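Yanti Tuhumury has been selling secondhand kitchen plastic for 14 years, and when I sat down with her over coffee she wanted to talk about one thing — nesting bowls.

"People think the sets come in matched," she told me. "Mine come in jumbled, in a grocery bag!" So she spreads everything on green cloth and starts from the biggest.

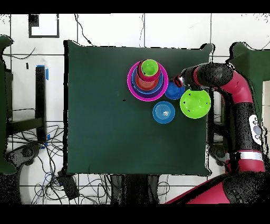 Magenta on the outside, little lime-green cup on top.

I asked if the colors have to go in order. "Size first, always. I love it when the colors fall nicely, but a bowl that sticks is a bowl you'll crack in December." She learned that on a Brindaston set (she's still a bit sore about it).
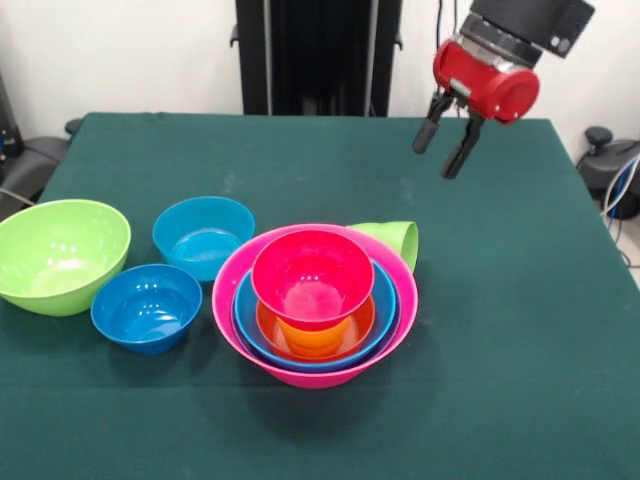 Hot pink holding the middle, with greens and blues off to the left.

And her favorite? She laughed and pointed at the pink one. "That's my popcorn bowl — not for sale."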